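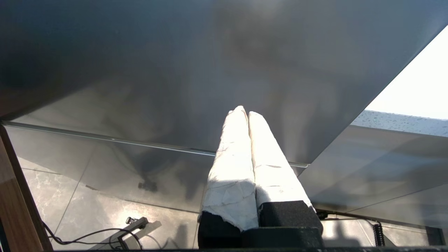

Issue 21, page 3

Pluvesdale Community Kitchen and Dining Room
Progress report to the Cevirmont Fund, covering the spring up to the end of May

Dear friends at Cevirmont,

It is a real pleasure to be writing to you again, and with rather more to tell than there was in the winter report, when most of the news was about waiting for things. The spring has been a busy one at Pluvesdale. The dining room is in use, the kitchen is very nearly as we want it, and we have learned a great deal about cleaning, which I will come to at some length, so do put the kettle on.

The floor

You will remember that the floor was the largest single item in our application, and the one we argued over longest. The large light grey tiles with the marbled veining are the ones we settled on in the end, after carrying samples up and down the building in every sort of weather to see how they looked in the morning and again at tea time. They have been a great success. When the sun comes in and falls across them the whole room feels bigger, and several of our older visitors have told us it no longer feels like going into a corridor. The veining is also very forgiving of crumbs, although I perhaps ought not to put that in a report!

The laying took longer than planned. The old floor underneath had a dip near the back door, and the tiler would not go over it until it had been filled and left to dry, quite rightly. That put us back by a fortnight. The grout has now had its second seal and we mop with plain warm water and a very small amount of the mild cleaner the tile shop recommended. We tried a stronger one in the first week and it left a bloom that took two of us an afternoon to get off.

The glossy grey surfaces

These were the part I was most nervous about. We chose a dark grey gloss because it looked smart and went well with the paler floor, and it does look smart, but anyone who has lived with a dark shiny surface will know what I am about to say. It shows everything. Every wipe and every sleeve leaves a cloudy patch, and when the light comes in from the side you can see each one of them. It reflects the room as well, in a soft, blurry sort of way, so there are moments when you scrub at a mark that is only a shadow.

We have tried a number of ways of keeping on top of it. Kitchen paper made things worse. A damp cotton cloth was better but left smears when it dried. What we do now is wipe once with a well wrung cloth, and then go straight over it with a dry one, always in the same direction, finishing along the thin metallic edge, where the drips would otherwise gather. It takes a few minutes longer at the end of the day. I would not claim that the smudges have gone, but they are much fainter than they were in March, and the pale metal lip comes up beautifully.

The wooden panelling

We kept the warm brown wood, as you encouraged us to do after your visit, and I am so glad we did. With grey above and grey below the room could easily have turned chilly, and the brown makes all the difference. The grain is quiet and you have to look for it. We have given the panels a light oiling and will do so again in the autumn. There is some wear low down near the entrance where chairs have been pushed back against it over the years, and we have decided to leave it alone for the present.

Who has been using the room

Since the doors opened we have served 466 lunches, and the Tulter group, who used to meet in the hall across the road, have moved over to us for their weekly soup and sewing. We have held 21 sessions of our own, counting the cookery mornings, and 41 households are now on the list for the summer. Three other groups have asked about hiring the room in the evenings. We are saying a cautious yes to these, on the understanding that the surfaces are wiped down the way I have described above — there is a card by the sink with the method written out in large letters.

Money

The full figures are on the separate sheet. In short, the tiling came in slightly over because of the dip by the back door, and the joinery came in under because the panels stayed. The two very nearly cancel out. The Matoušek bequest has paid for the new cloths, buckets and mops, and for the second coat of sealer, so none of that has come out of your grant.

Still to do

The shelving in the dry store is the main job left, along with a better blind for the sunny side, which gets very bright in the middle of the day. We would also like to replace the felt pads under the chairs before the summer list begins, so that the tiles stay as they are. I hope to have all of this finished by the next report, and you would be most welcome to come for lunch in the meantime.

With warm thanks from everyone at Pluvesdale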